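Solix 双臂缝合工作单元
首页 > 设备 > 缝合与持针 > Solix

概述
安装条件
机架与底座
器械装卸
零点与对中
组织垫与缝线
日常清洁
腕部与钢索
相机与照明
常见故障
备件与服务

概述

Solix 是 Sondeton 生产的台面式双臂工作单元，用于在组织垫上做持针、穿刺、拉线和打结。标准配置为左右两条器械臂、一套垫座、一盏聚光灯、一台固定相机和一台腕部小相机，控制柜放在台下。本页写给负责装机和保养的人员，内容比随机附带的快速卡片详细，但不替代维修手册。涉及电机模组和控制柜内部的工作，请联系授权服务点。

单元仅供训练、研究和器械测试使用，不得用于人体或动物的诊疗操作。

安装条件

台面要平，要能固定。我们推荐自重较大的钢架台，台脚带锁紧脚杯。普通办公桌在手臂快速回位时会晃，零点保持不住，这种情况我们不做保修调校。台面四周留出 60 厘米净空，其中控制柜检修门一侧不能靠墙，否则更换风扇滤网时要把整台设备拖出来。

供电使用独立回路，控制柜、照明和相机接在同一个插排上。三者分别接地的现场，我们遇到过画面里出现横向干扰条纹，改接后消失。

房间照明可以关暗。聚光灯只照垫面中央，周围落入暗处属于正常状态，不需要另外补光。靠窗的位置请装遮光帘，斜射进来的日光会在金属腕部形成很强的反光，相机自动曝光随之跳动。

机架与底座

拆箱后先装底板，再装立柱，最后挂臂。底板的四颗定位螺钉先带上，不要拧紧，等两根立柱都就位再按对角顺序分两遍上紧。扭矩值印在底板背面的标签上，不同批次的底板用的螺钉不同，以标签为准。

手臂挂上立柱时需要两个人。一个人托住臂身，另一个人推入燕尾槽，听到锁舌落下后，再插保险销。保险销上的红色布条必须露在外面。线缆从立柱内侧走，在肘部留一个松弛的弯，把手臂推到行程两端各一次，看弯有没有被拉直。

垫座最后装。垫座有前后两排孔，短器械用前排，长器械用后排。出厂时装在后排。

器械装卸

器械为可更换件，出厂适配 Presumano 系列的持针器和抓持器。杆身为圆柱形，末端是带关节的金属腕部，再往前是钳口。左右两侧的接口一样，同一支器械换边使用后要重新走一遍零点。

装器械时，先在软件里选“更换器械”，等待接口处的指示灯变成稳定的绿色。把杆身对准套管推到底，转动后座卡扣，卡扣到位时手上有明显的顿感。没有顿感就退出来重新推，不要硬拧。驱动盘没有对齐的时候硬拧，会把盘上的小销子别断，这是我们收到的返修件里最多的一类损坏。

拆器械之前，先让腕部伸直、钳口闭合。钳口里夹着线或者针的，先松开取走。腕部弯着的时候往外抽，套管口会刮伤关节外缘，刮痕以后会挂线。

每支器械的使用次数记录在后座的芯片里。达到 100 次时软件提示检查，检查项目见“腕部与钢索”一节。提示可以推迟，但推迟会写入日志。

零点与对中

器械装好以后做零点，顺序是先右臂后左臂。右臂走零点时，左臂停在退避位，反过来也一样。零点走完，软件给出每个关节的残差，绿色通过，黄色可以用但建议重做，红色不能进入下一步。

随后做对中。对中用的是一块带刻线的铝板，装在垫座上，厚度与组织垫相同。把钳口尖端依次移动到五个刻线交点，每到一处按一下脚踏记录。五个点记录完，软件算出器械坐标和相机坐标之间的偏差。偏差超过 2 毫米的，通常是垫座没有压实，松开重装即可。

铝板取下，换上组织垫，再做一次悬停检查。
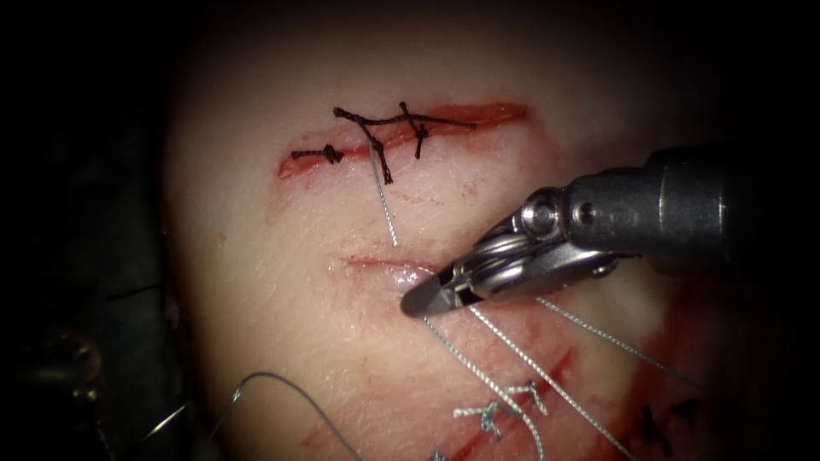 悬停检查用来确认钳口离垫面的高度和画面里看到的一致。把器械移到垫子中部，选一处容易辨认的标记作参照，慢慢下降，停在刚好不接触的位置。已经用过的垫子上有切口和线结，正好拿来作参照，比如上图中钳口尖端就对着中间那道浅浅张开的切口，悬在表面上方一点点。检查时要留意钳口下方是否有绷直的线，图中有三根浅灰色线从钳口下面朝右下散开，这时候横向移动器械要放慢，速度档选最低。高度确认后，按“保存悬停面”，之后的自动退避都以这个平面为起点。

两条臂要分别保存悬停面，一条臂的数据不会复制给另一条。更换了不同厚度的垫子，两边都要重做。

组织垫与缝线

垫座的压框适配 Didenko 的标准垫，也可以放尺寸相同的其他垫子，但需要自行确认厚度。垫子装入压框后表面会略微拱起，中间高，四边低，这是正常的。压框螺钉只需手指拧紧，用扳手会把边缘压薄，拱起的弧度变大，边上的高度就不准了。

一块垫子能用多久看切口的安排。我们的建议是从远离操作者的一侧开始，一道做完再做下一道，切口之间留出够打结和剪线的距离。各道切口可以用不同颜色的线，复查录像时容易分清是哪一次的结。深色线在浅色垫面上最容易识别，浅色编织线反光多一些，如果后面要做图像分析，建议事先各录一小段试一试。

旧线结可以留在垫上，但尾线要剪短。长的尾线会翘起来，被路过的腕部挂住。剪下来的线头用镊子夹走，不要用压缩空气吹，吹起来的碎线会落进腕部关节里。

模拟出血用的红色液体请选水溶性产品，涂量越少越好。含糖的配方干了以后发黏，进到钳口铰链里，开合阻力会明显增大。

弯针不用时放回针垫。收尾时核对针数，核对完再关聚光灯。

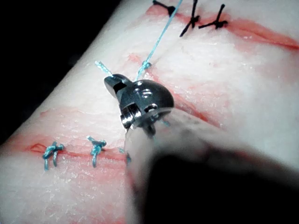

日常清洁

每次使用结束后做以下几步，全部做完不需要很长时间，养成习惯后可以和收拾台面一起进行。

一、两条臂回到退避位，软件切到“清洁模式”。这个模式下电机断使能，腕部可以用手轻轻拨动。

二、用无绒布蘸纯水擦钳口和腕部，由后往前擦，擦到钳口尖为止。布不要来回拖，关节缝隙里容易留下纤维。

三、钳口内侧用软毛刷刷，刷毛顺着齿纹走。齿纹里夹着线屑的，用塑料签挑出来，不要用金属针。

四、杆身用半干的布擦一遍，擦到套管口。套管内部不要伸进任何东西。

五、取下垫子，清洗压框和垫座，晾干后再装回。

六、检查聚光灯玻璃和两只相机镜头有没有溅点，有的话用镜头纸处理。

酒精可以用于外壳和台面，不能用于腕部。腕部的润滑剂遇酒精会被带走，当天看不出问题，过几天关节会发涩。超声清洗只适用于已经拆下的钳口组件，整支器械不能放进超声槽。

器械擦干后放进立式架，钳口朝上，腕部保持伸直。平放在抽屉里的器械，钢索长时间单侧受力，下次装机时零点残差偏大。

腕部与钢索

腕部由一组带销轴的连接件和几根细钢索组成，钢索经过小滑轮把后座的转动传到钳口。这里是整台设备里最需要细看的部位，请在放大镜下检查，肉眼看不清单丝断裂。

检查时把腕部弯到一侧，看外弧面露出来的钢索。有单丝翘起的，这支器械停用。弯到另一侧再看一遍。接着看销轴，销轴头应该与连接件表面平齐，突出或者凹进去的都要记下来。有突出的销轴头会刮线，编织线刮过几次就起毛。

钳口的检查分闭合和夹持两项。闭合检查是对着光看，两片钳口在尖端应当先接触，随后才是根部。反过来的，说明铰链磨损，尖端夹不住细线。夹持检查用随机附带的测试线，夹住后匀速拉，弹簧秤的读数要达到器械标签上的数值，并且连续三次都不滑脱。

润滑每月一次，用附带的针管，每个关节点一小滴，然后在软件里运行“腕部活动”程序，让关节走完行程。多余的油用无绒布吸掉，钳口上不能有油，否则夹针会转。

钢索张紧由后座内的弹簧保持，用户不需要调整，也不要打开后座。后座封签破损的器械我们不再校准。

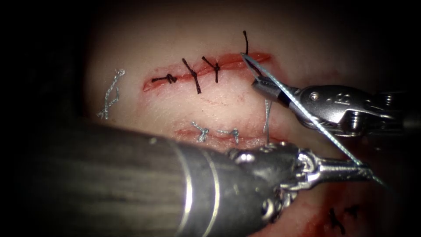 双臂同时工作的时候，还要检查两支器械之间的避让设置。默认的避让距离按杆身直径计算，腕部弯曲以后实际占用的空间比杆身大，尤其是两支器械一高一低交叉的情况。软件里的“腕部包络”选项请保持打开。关掉它可以让两个钳口靠得更近，方便交接缝线，但碰撞保护也随之降低，只建议熟练的操作者在低速档下使用。

发生过轻微碰撞的器械，即使外观没有变化，也要重新走零点并做一次夹持检查。碰撞事件在日志里显示为代码 29，同时记录当时的关节角度。把这一行日志发给服务人员，多数情况下可以判断是哪一段受力。

拉线时的力限制也在同一页设置。出厂值偏保守，细线用出厂值即可。换粗线后如果频繁停机，每次上调一格，试过再调下一格。线在两个钳口之间绷紧时不要改这个值，先松开一侧。

相机与照明

固定相机装在机架横梁上，支架有刻度。刻度值请写在交接本上，相机被碰歪之后可以照着恢复，不用重做全部标定。腕部小相机随器械一起运动，拍摄距离近，杆身靠近镜头的部分是虚的，对焦点放在钳口位置就可以了。

小相机的线缆是消耗件。弯折处外皮发白就该换，等到画面闪断再换，往往已经丢了一段录像。更换步骤：断电，拆下理线夹，从接头根部拔线，不要拽线身；新线按原来的走向压进理线夹，肘部留弯；上电后在软件里重新识别相机。

聚光灯的亮度以垫面不出现大片白斑为准。垫面湿润的时候反光强，亮度要降一些。金属腕部总会有亮点，这个不必追求消除。左右两侧相机的白平衡要手动设定，并设成同一数值，自动白平衡在画面里器械占得多的时候会偏色。

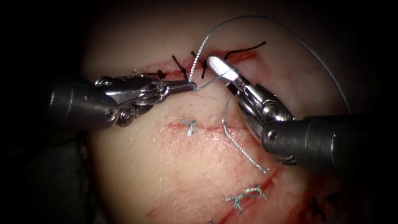 常见故障

零点反复走不过。先看器械后座卡扣是否到位，再看套管口有没有线头。都没有问题的，换一支器械试。换了器械能通过，问题在原来那支；换了还不通过，问题在接口驱动盘，联系服务点。

钳口闭不紧。多数是铰链里有干掉的红色液体。用纯水浸湿软毛刷反复刷，然后空走开合。刷过仍然闭不紧的，按上文做闭合检查。

线从钳口滑脱。检查齿纹是否有油，检查夹持力档位，最后检查线径是否在器械标签给出的范围内。

线挂在腕部。按急停，不要继续拉。切到清洁模式，用手把腕部拨直，线一般会自己松开。松不开的，剪断线，分两头抽出。抽完以后看一下小滑轮的槽，钢索应当还在槽里。

一侧手臂动作迟滞。看控制柜风扇滤网，堵塞后驱动器会降额运行。滤网每季度清洗一次，灰尘多的房间加密。

悬停高度漂移。垫座压框松动，或者室温变化大。空调出风口不要直接对着立柱。

图像与动作不同步。检查相机是否接在控制柜自带的端口上。经过外接集线器的，录像时间戳会有延迟，不能用于复盘和标定。

急停后无法恢复。旋开急停按钮以后还要按一次面板上的复位键，并保持到指示灯由红转为黄。器械里夹着针的时候，复位后钳口会保持原来的夹持力，不会自行张开。

备件与服务

以下备件可以单独订购：
持针器（左右通用）
抓持器（左右通用）
钳口组件
垫座压框，含螺钉
对中铝板
小相机线缆
风扇滤网，两片装
测试线与弹簧秤套件
腕部润滑针管
立式器械架

器械返厂校准请先清洁，并在包装内附上日志文件。带有液体残留的器械到厂后要另做清洗，清洗费用单独计算。运输时使用原装硬管，腕部伸直，钳口处垫软海绵，不要用胶带直接缠钳口。

年度保养由服务工程师上门进行，内容包括接口驱动盘拆检、立柱导轨换油、相机重新标定和急停回路测试。保养期间设备停用，请提前把组织垫和器械收好，台面腾空。七月为厂内检修期，返厂件的周转时间会延长，需要在秋季学期开始前用设备的单位请早些寄出。

安装前的场地确认、器械兼容性以及旧款机架的升级，请与 Sondeton 技术支持 Taras Romaniuk 联系。来信请写明设备序列号、软件版本和所用器械的标签编号，有日志的请一并附上。

相关下载
Solix 场地准备清单
Solix 清洁与润滑记录表（可打印）
器械装卸快速卡片
错误代码表
软件更新说明

相关产品
Solix 单臂版
垫座加高块
双路脚踏开关

返回设备列表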